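# 关于第 3676 号住户物品登记逾期的情况说明

Stullis 安置处登记科:

来函收悉。科里要求就第 3676 号卷宗逾期未结一事作出书面说明,现将经过报告如下。因其中若干情节不便填入表格,只能用文字叙述,篇幅较长,请予谅解。

## 一、基本情况

第 3676 号卷宗所涉住户,住 Wostberg 街 49 号二层朝街的一间。该街列入 Droturton 镇本年度第一批腾退范围,全部住户应于二月底前迁出。按照安置处与 Van Beek 搬运行签订的协议,每户搬运之前须由登记员到场,会同住户将室内物品逐件登记,分入“随迁”“寄存”“弃置”三栏,由住户签字,登记员签字,搬运行凭表装车。表上没有的物品,搬运行不予装车;表上有而车上没有的物品,由搬运行赔偿。

这一户的登记时限为半天。本人实际用去两天,且截至撰写本说明时,表上仍有一栏未填。

申报人为成年女性,原与母亲同住。母亲已于上年秋天去世,户主一栏由申报人承继,手续齐备。申报人对腾退本身没有异议,此前各次会议均按时到会,补偿协议也是当场签的。科里来函中使用了“不予配合”四字,本人认为与事实不符,请在卷宗中更正。

## 二、第一天

星期一上午八时半,本人到达该户。申报人已将厨房用具装箱完毕,箱外写明品名,登记十分顺利,不到一个钟头便完成了过半的页数。锅碗一律随迁,旧煤炉一律弃置,没有一件需要商量。本人当时估计午前可以结束,并通知 Van Beek 搬运行的车辆提前到街口等候。此系本人判断失误,由此产生的候车费用,本人愿意承担。

进入卧室以后,进度慢了下来。

室内的衣物原本收在柜中和床下。按操作细则第七条,登记应当“就地进行,随登随装”,也就是从柜中取出一件,登记一件,装入一件。申报人不同意这样做。她提出,所有东西应当先放到床上,放齐了,看过了,再谈去向。本人向她宣读了第七条。她听完以后说,条文她明白,然而她母亲每年二月翻晒衣物,都是先放到床上,从来没有从柜子里直接放进箱子的道理。

本人考虑到细则并未明文禁止使用床铺,遂予同意。

随后的大半个上午,申报人一趟一趟往返于柜子和床之间,本人负责在门边记录。她对摆放的次序有讲究,厚的靠里,薄的靠外,能叠的叠好,不能叠的卷起来,杂物沿床边排开。床上铺的是浅灰白底、印大红花的铺盖,她时常停下来把铺面抻一抻,说花不能压皱。本人提醒她,铺盖本身也是登记物品,稍后也要收起装箱。她答,那是稍后的事。

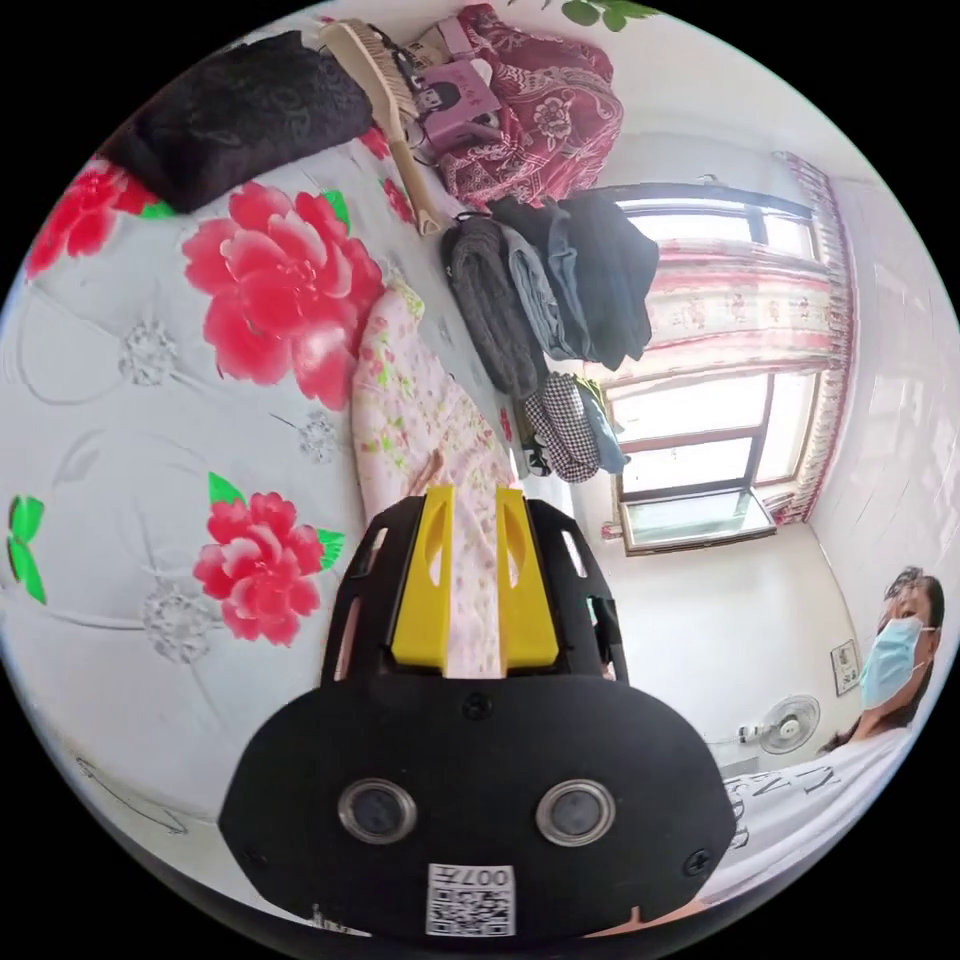 十一时许,登记遇到第一个实际困难。细则附表将家用物品分为十一类,每件必须归入一类,不得空缺,不得并列。一把长柄木刷,本人拟归入“清洁用具”,申报人认为应归入“衣物附属”,理由是此刷专刷呢料,没有沾过地。本人查阅附表,“衣物附属”项下列有衣架、鞋拔、针线盒,未列刷子,但末尾有一“等”字。经商议,采用申报人的意见。

第二个困难是一台粉色的小机器,前面板深色,拖着一根黑线。本人询问品名,申报人说是母亲的东西,母亲叫它“小匣子”,早年大约能收两个台,近年没有听它响过。本人在品名栏写了“收音机”,觉得不妥,又在前面加了“疑为”二字。按规定电器须注明能否使用。本人请申报人接通电源一试,她不愿意。她说,响了,她要难过;不响,她也要难过,登记表上写“未试”就可以了。

“未试”不是规范用语。规范用语为“正常”“故障”“待检”。本人填写了“待检”,并向她解释,待检的意思是将来有人会检,并不指定是谁,也不指定日期。她表示可以接受。

午间休息一小时。申报人煮了面,邀本人同吃。登记员不得接受住户宴请,本人以自带的面包相抵,双方各出一份,互不相欠。此事原可不报,为求完整,一并写明。

下午登记衣物。这一部分占用的时间最长,也是逾期的主要原因。

申报人把每一件衣服拿起来,都要先说明来历,然后才肯报品名。本人起初请她只报品名。她照办了几件,速度没有加快,因为她说完品名以后仍要沉默一段时间,长短与讲述来历相当。既然用时相同,本人便请她还是讲。

有一件深灰色的毛线衣,是母亲拆了别的衣服重新织的,织到袖子时线不够,向楼下借了一团,后来还的是鸡蛋。有一件蓝灰色的牛仔料子,申报人十六岁那年穿过,穿坏了膝盖,母亲留下来准备打补丁用,留到现在。有一件黑外套,是母亲去镇公所办事时穿的,平日不穿。申报人说,凡是见母亲穿上那件外套,就知道家里有事要盖章。

本人在镇公所楼下的窗口坐过四年,后来才调到安置处。来窗口的人当中穿黑外套的很多,本人没有一个能记得起来。这一点当时没有对她讲。

至下午五时,床上的物品仍未登记完毕,天光已经不够。细则规定登记不得在夜间进行。本人遂宣布中止,请申报人将已登记的物品装箱。她问,没登记的怎么办。本人答,保持原状。她问,那晚上睡在哪里。

细则对此没有规定。

后来得知,她当晚是在厨房的箱子旁边打地铺过的夜,床上的东西一件也没有动。本人第二天进门时看见,已登记的和未登记的仍然按她排的次序放着。她解释说,拆开了次序就乱了,索性都不装,等全部登完再说。严格而言,这不符合“随登随装”的要求。本人没有提出纠正。

## 三、第二天

第二天上午,Van Beek 搬运行派人上楼询问何时可以装车。来人站在卧室门口看了一会儿,说这么一床衣服,卷一卷,十分钟的事。申报人没有作声。本人告知对方,登记尚在进行,请到楼下等候。对方又问要等多久,本人请他以登记表为准。

这一天的进度比前一天更慢。申报人睡得不好,话也少了。有几次她拿起一件衣服,看一看,又放回原处,不说归入哪一栏。前一天她对“随迁”两个字是很干脆的,几乎件件随迁。本人不得不告知她,新居的面积在协议中写得清楚,照现在的数目,四百余件物品全部随迁,屋里便没有站人的地方。她说她知道。她说昨晚在厨房里已经算过了。

于是重新来过。她把床上的东西逐渐归到一处,拢成一堆,又从堆里往外挑。红的挑出来,放回去。带条纹的挑出来,放回去。本人坐在一旁,笔拿在手里,有一段时间一个字也没有写。墙上的电扇没有列入物品,属于房屋附着物,按规定留给房屋。窗台、窗框也是一样。本人为了不闲着,把这几项附着物先行填写完毕,包括窗外的一根电线杆,随即想起电线杆不属于该户,又划去了。划去处已加盖本人名章。

申报人看见本人划表,问划的是什么。本人如实相告。她笑了,这是两天里的头一次。她说,母亲看天气就看那根杆子,上面落了鸟,便可以晾被子,没有落鸟,就再等等。她问能不能把电线杆写进“随迁”一栏。

本人答,不能。

她说,问一问而已。

中午以前,弃置一栏仍是空的。本人向她说明,三栏之中可以有空栏,细则允许,只是很少见到。以本人经手的户数而言,还没有哪一户的弃置栏里一件衣服都没有。人们往往先从衣服弃置起,因为衣服占地方,又不值钱。她听了以后说,这些衣服也不值钱。说完便坐下了。

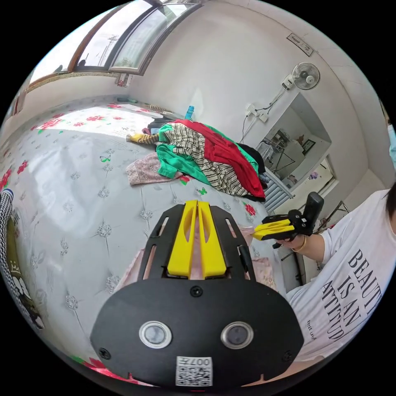

Sanne Maes 在本说明初稿的页边批道:衣物不必逐件登记,细则第九条允许以“堆”“捆”“包”为单位,登记员为何不用?若用第九条,一堆衣服就是一行字,何至于两天。况且同类卷宗里,别的登记员都是这样填的,从未有住户提出过意见。

此项批注言之有理,本人理应答复。

第九条本人是知道的,当时也想到了。星期一下午,本人曾在草稿上写过“衣物一堆”四字,并把草稿拿给申报人看,征求她的同意。她看了很久,问,这一堆里面,黑外套在不在。本人说,在。她又问,毛线衣在不在。本人说,也在。她问了七八件,本人都说在。她便说,既然都在,为什么看不见呢。

本人没有找到合适的答复,将草稿收回,改为逐件登记。这一决定由本人作出,与申报人无关。倘若科里认为逐件登记造成了工时浪费,应由本人负责。

## 四、关于未填的一栏

第二天下午三时,物品登记大体完成。随迁的东西由申报人亲手装箱,装得很紧,箱盖压了几次才合上。寄存的交由 Van Beek 搬运行运往该行的仓房,期限一年,收据已附卷。弃置一栏最终填入旧鞋、破损床垫及煤炉等,衣服没有。多出来的衣服,申报人分给了同楼几户,由她本人送去,受赠人在表格背面签了名。受赠不属于三栏中的任何一栏,本人暂以“寄存”登记,并注明“寄存于邻居处,期限不定”。这种写法是否妥当,请科里裁定。

床上最后剩下一块红底印花的布,不大,四边没有锁过。申报人说,布是母亲去年夏天从集上扯回来的,说好要做一件东西,做什么没有说。母亲做东西向来不先讲,做成了才给人看。申报人猜过是枕套,量一量,嫌宽;又猜是罩衫,量一量,嫌窄。

本人询问品名。她说,不知道。

本人建议登记为“布料”。她说,布料是还没有打算的,这一块是有打算的,只不过有打算的那个人不在了。写成布料,等于说没有打算。

本人又建议“半成品”。她说,还没有动过剪子,算不得半成品。

附表共十一类,本人从第一类念到第十一类,念到“其他”时,她摇了摇头。此时搬运行的人第三次上楼,说车再不走,天黑以前到不了新居。本人请其先装已登记的部分。箱子一只一只抬下去,床架拆了,铺盖也收了,申报人把那块布搭在手臂上,站在原先放床的地方,让出路来给人走。

四时二十分,车辆装载完毕。依照规定,表上没有的物品不予装车。本人向申报人宣读了这一条。她点点头,说那就不装车,她自己拿着。

随后本人与她一同下楼。她没有上搬运行的车,是自己走到新居去的,路不近,要穿过半个 Droturton。本人因回处里交表,与她同行了一段。路上她把布换了一只手拿,换手时问本人,做这份差事多久了,家里有没有人会做针线。前一个问题本人作了回答。后一个问题,本人说从前有。

她没有再问。到了桥头,各自分开。

## 五、处理意见

综上,第 3676 号卷宗逾期一天半,原因在于登记员对时限估计不足,并在执行第七条、第九条时作了变通。申报人全程在场,如实申报,按期迁出,没有任何阻碍登记的行为。

未填的一栏为第四十六行“品名”。该行的数量栏已填“一”,颜色栏已填“红,有花”,去向栏经本人考虑,填写了“随身”。表格原无此项,系手写添加。

申报人签字时曾表示,等东西做出来了,她会到处里来补报品名。本人已告知她接待时间为上午九时至十二时,逢节假日顺延,并请她届时报卷宗号,以便查找。本人请求在此之前将该卷宗保留在登记科的柜中,暂不归档。

如科里认为必须结卷,请将该行退回本人,由本人上门再问一次。新居地址已写在卷宗封底,用铅笔写的,有些淡。

Wostberg 街片区登记员

二月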